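How to Write a Handover Sheet When a Robot Joins Your Shift

This page is for team leaders and workers in small workplaces where a robot will take over part of a job that people did before. I wrote it after the change at our supply room in Brirnville, where I work in the team that keeps the stock in order. English is my second language, so I keep the steps plain. This also helps when you hang the sheet on the wall.

The handover sheet is one page. It says which part of the work the robot does, which part stays with people, and who decides when something is in between. We did not have it in the first month, and we had a lot of small quarrels about who should have done what.

What you need before you start

A list of the tasks as they are done today, not as they are written in the old manual. One quiet hour with the people who do them. A pencil. Do not begin on the computer, the page looks finished too early and then people stop correcting it.

Step 1. Cut the job into small pieces

"Put away the bottles" is not one task. Write it as: take the bottle, read the label, open the drawer, lay the bottle in, close the drawer, write it in the book. When we cut our jobs this way we had 19 lines for the morning alone. Moreira, the firm that helped us with the planning, wanted bigger pieces, but I am glad that we kept the small ones.

Step 2. Mark each piece

Put an R for robot, a P for person, or a B for both. Use B as little as you can. If a line gets B, write next to it who begins and who finishes. A line without a letter will be done by the most patient person on the team, every day, and this is not fair.

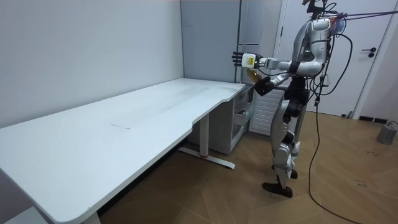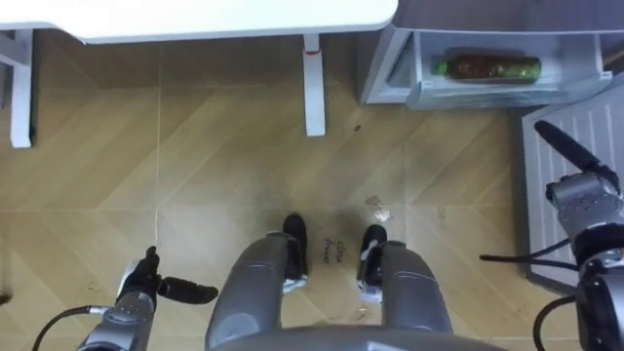
Step 3 is to choose the words, and to use the same words everywhere. Every piece of work should have a name of two or three words, beginning with a verb. The handwritten label on the floor, "close drawer", has the right length. It can be read while standing, and it says one action only. At our place in Brirnville the office list said "secure storage" for the same kind of action, and a new colleague asked me if she needed a key. Go through your list and shorten every name that has more than three words – the notes can go in a second column.

Step 4. Write what people do with the time

This step is skipped very often. If the robot takes five lines away from a person, write what comes in their place. For us it was checking expiry dates and answering the phone from the Fokerthorpe branch. Some colleagues liked this, and one told me that she missed the putting away, for her it was the calm part of the day. We changed the sheet so that she keeps the top shelves. You should ask, and you should ask each person alone, not in the big meeting.

Write also who may stop the robot. In our sheet it is everyone on the shift, with no need to ask first. Put this at the top in large letters.

Step 5. Try it for a week

Hang the sheet at eye height and leave a pencil on a string. Each person can put a small cross beside a line that does not work. On Friday, read the crosses together before lunch. Do not argue about who made them. Change the line, or change the letter, and print again.

Our lines for cables and floor needed most of the crosses. People must know where they can walk and who looks at the floor before the start – we gave this a P and put it first in the morning.

Step 6. Keep the old sheets

Put them in a folder with the month on the cover. When Dernex came in February to look at our training plan, they asked how the work had changed, and the folder answered most of it. It is also useful on a day when the robot is out of service and the whole job goes back to people. Take out the sheet from before, and check that everyone still knows the old order. We practise this by hand one morning each month.

If your team works in more than one language, make the sheet in all of them, but keep the task names in the language of the labels.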